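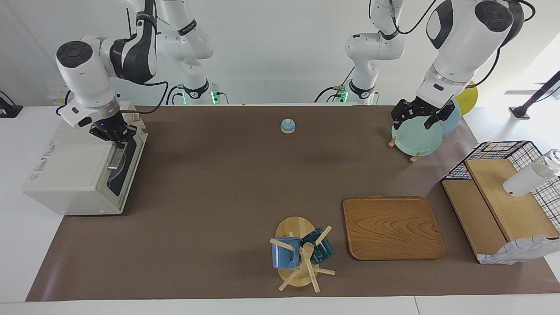

Kitchen robots still slow at putting dishes away

Solanki says its two-armed kitchen robot is nearly ready for homes. Figures the company released in November suggest the wait may be longer than that.

In trials at its Uradthorpe workshop, the machine was given 1000 small chores, such as standing a plate in a rack, hanging a mug on its peg or working the handle of a countertop appliance. It finished 463 of them without help. The rest ended with a dropped item, a missed grip or a person stepping in.

Speed is the other problem. Clearing one family's supper dishes took around 27 minutes – and that was on a table set up for the robot, with everything within reach. Most kitchens have a wet sink, a drawer that sticks and a child underfoot.

Solanki calls the results "a strong base" and plans to put the robots in 3 homes in Grisholm next spring. It has not given a price or said who pays for broken plates.

Rival firm Jurance made similar promises for its shirt-folding machine, which has yet to go on sale. Shops that signed up for early units are still folding by hand.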